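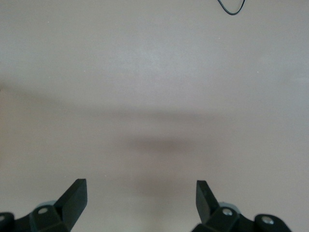
By Aaliyah Fraser, Zokell Hardware product pages

Pallano Full-Extension Drawer Slides

212 shares
Last updated: Dec 14, 2018

Most people come to drawer slides the way they come to dentists. Something has been making a noise for a while, they have ignored it, and now a drawer full of cutlery is on the kitchen floor. If that's you, welcome. Mind the forks.

The Pallano is a side-mount, ball-bearing slide sold in pairs, left and right, with screws in the bag. It pulls out to its full length, so you can reach whatever lives at the back of the drawer. In my house that's a melon baller and the warranty card for a kettle we no longer own. The finish is a dull zinc colour. We did try a black one a few years ago, and it looked terrific until somebody opened a drawer.

Choosing a length

Measure the inside depth of your cabinet, from the back of the face frame (or the front edge, if you have no face frame) to the inside of the back panel. Then buy the next size down. Don't measure the old slide. The old slide may well have been the wrong size too, and there's a fair chance that's how you got here.

The longest Pallano is 600 mm. We get asked for longer ones, usually by people building a drawer for fishing rods, and we have to send them elsewhere with our regards.

You need a gap of 13 mm on each side between the drawer box and the cabinet wall. A little over can be packed out with a washer or a slip of cardboard. A little under can't be packed out with anything, and forcing it will give you a drawer that opens beautifully once.

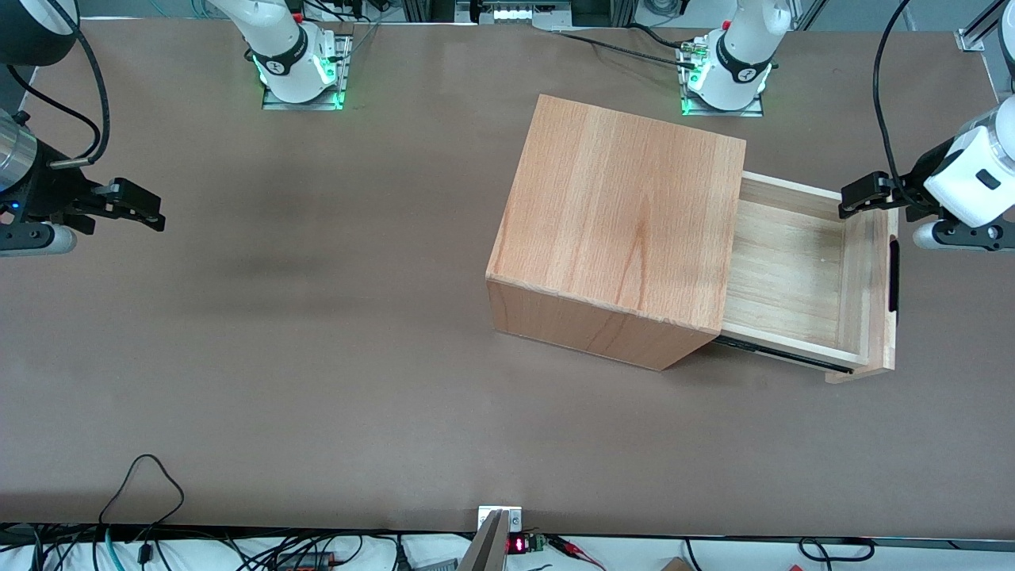 Small wooden cabinet, drawer pulled well out.

Fitting them

Take the slide apart first. There's a plastic lever on the inner rail - lift it on one side, press it on the other, and the rail comes away. Yes, the levers go opposite ways. Colton Landry on our parts desk has explained this by phone so many times that he now does the hand movements when ordering lunch.

Fix the outer rail to the cabinet using the slotted holes, and leave the screws a quarter turn loose. Do the other side. Fix the inner rails to the drawer box, again in the slots, lined up with the front. Slide the drawer in gently, holding it level. If it binds, take it out and look for a screw head standing proud before you reach for the mallet. Once it runs freely, nip everything up and put the last screws in the round holes.

Tools: a number two screwdriver, a pencil, a square, and a second person who is willing to hold things and has no opinions. The last item is hard to get in some areas.

What they will and won't carry

We rate a pair for ordinary household drawers: clothes, crockery, pots, paper, the tangle of chargers. For tool chests and anything that holds a full set of sockets, look at the Admasu heavy-duty slide instead. It costs more and it's ugly, and you can stand on it. Please don't. The rating is for drawers.

Our test pair in the workshop has done over 3000 openings with a load of old catalogues in it, which is the most use those catalogues have had. It's still smooth. There's a faint tick at the end of the travel that wasn't there when we started, and I mention it so you don't have to write in.

Soft close

The standard Pallano doesn't have it. You can still slam a drawer with these, which some customers regard as a feature, especially in February. If you want the gentle version, add the Dondus damper, part 2568, one per drawer. It screws to the back of the cabinet and needs no adjusting. On very light drawers it can stop the front a finger's width short of closed, so put something in the drawer before you ring us.

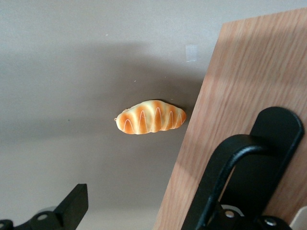 Zokell Hardware Catalogue, Issue 212

Care

Wipe the rails with a dry cloth when you think of it. Don't oil them. The bearings are packed with grease at the factory and spray oil washes it out, then collects fluff, flour and pet hair until you have something like felt. If crumbs get into the track, run the drawer right out and use a soft brush or the thin nozzle on the vacuum. Toast is the usual culprit in kitchens. In garages it's sawdust, and in children's rooms we've learned to stop asking.

Returns

Unused pairs can come back in the bag with the screws. Pairs that have been fitted, cut down with a hacksaw or painted to match the cupboards are yours for life. Nathalie Zacharias handles returns and is very fair about it, though she can spot a refilled screw bag from across the counter.

Sold by the pair. Drawer not supplied.

3 comments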